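About us

Custitz is a small family firm in Laltham. We began with one van and a borrowed workshop, and now we are seven people. We fit bathrooms and kitchens, and we repair old floors — also the small jobs which bigger firms do not like to take.

We always visit you before we give a price. The visit is free inside 40 miles of Laltham. Our price is written down and it stays the same until the end of the work.

Beige wall tiles go well with a light wooden floor.
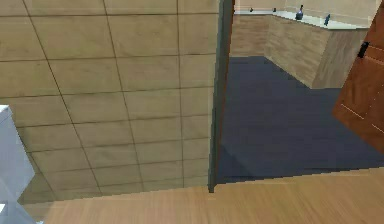 Our showroom

You find us in Bendus Yard. Please ring before you come.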